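Where do you put everything down when you unpack groceries in a small kitchen?
Posted in Kitchen & Home

marlow_79
We moved into our place in Zalstead in August and I love it, but the kitchen has almost no counter. What I've got is one stretch next to the stove, 151 cm including the bit the drying rack lives on, and a round table. So when the shopping comes in, it all goes on the table and then it sits there. Bags on top of bags, cold things under dry things, and by seven in the evening we still can't eat dinner because there's a hill of packets where the plates should go! 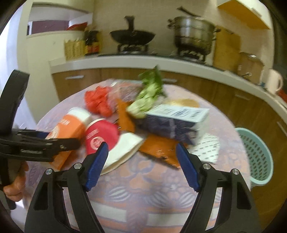
Our table with the shopping on it, nice tablecloth and all.

I've tried putting stuff straight from the bag into the cupboards but then I lose track of what's cold and find the yogurt an hour later. My sister swears by leaving it all in the hallway and carrying it in a bit at a time, which sounds like a great way to trip. Does anybody have a system that works with just a table? I don't have room for a cart, I measured.

pantrygoblin
Round tables are awkward for this, I had one for years. What worked for me was giving each part of the table a job. Fridge and freezer things go on the side nearest the fridge, cupboard things on the far side, and anything in a crinkly bag goes in the middle until I know what's in it. Do the cold side first, all of it, before you touch a single packet of anything else. I timed myself once (yes, I know) and the cold stuff was done in 10 minutes, and that was a big shop.

Also, take the tablecloth off first! I love a pretty one too, but one leaky bag of chicken and you're doing laundry that night. I fold mine over a chair.

Yu_and_two_cats
get a folding crate. I have a Skeltar one, it goes flat behind the door. cold stuff in crate, crate on the floor by the fridge, done

marlow_79
Trying the sides thing tonight, thank you both! The tablecloth tip makes me feel a bit silly, mine's been through the wash twice this month already. Yu, does the crate stand up on its own when it's folded or do you have to wedge it?

Yu_and_two_cats
wedge it. I use the broom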